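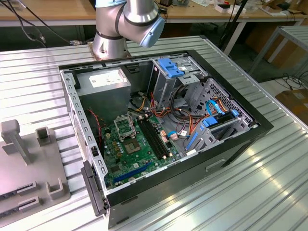
According to Bavik, most damage to a desktop computer happens in the first ten minutes after the side panel comes off, and most of it is done to parts that were never meant to be touched. Kristiansen disagrees on the timing and puts the greater risk at reassembly, when cables are forced back into a space they left easily. The two positions lead to the same bench practice, and that practice is the subject of this chapter.

Chapter 23
Opening, Identifying, and Removing Internal Parts

23.1 Scope

This chapter covers the tower case from the removal of the side panel to the removal of the motherboard. Laptops and all-in-one units are treated in Chapter 34. The reader should already be able to shut down a system, disconnect it from line power, and discharge static at the bench (Chapter 22). Power supplies are removed as complete units. They are not opened at any point in this course.

23.2 Position of the case

Lay the tower on its side with the open side facing up. In this position the motherboard lies flat, and screws that come loose drop onto the board, where they can be found. A tower serviced upright puts the weight of a long expansion card on its slot and hides the lower connectors from view.

A front bezel is usually held by plastic tabs along its edges. Release the tabs from the inside of the chassis. A bezel that has been freed on one side only should be taken off fully or pressed back into place before work goes on, as the remaining tabs break under side load.

23.3 Main areas of the chassis

Four areas are identified before any part is disconnected:

Power supply. A rectangular metal box, normally with a rating label. All supply cables start here.
Motherboard. The largest circuit board in the case. It carries the processor socket, memory slots, and expansion slots.
Optical drive bay. A cage for the larger drives, often with a plastic latch in place of screws.
Hard drive cage. Commonly made of perforated metal, with handles or clips that release the drive.

On many cases the parts meant to be moved by hand are molded in a bright color, such as blue. Color alone does not identify a latch, however. Expansion slots and data cables may be blue as well.

23.4 The processor socket

The socket in the opening photograph is empty, and its retention bracket stands open above a gold-colored contact area. A socket in this state is the most easily damaged item on the board. Do not touch the contacts, pass cables over them, or set tools on the case above them. If no processor is to be installed during the session, close the bracket and fit the socket cover.

23.5 Recording cable positions

Before unplugging anything, draw the cable layout on the Grisum worksheet, form 2. Record both ends of each cable. Fan leads and front panel leads are entered separately from the main power cables, as their connectors are small and easily placed on the wrong pins.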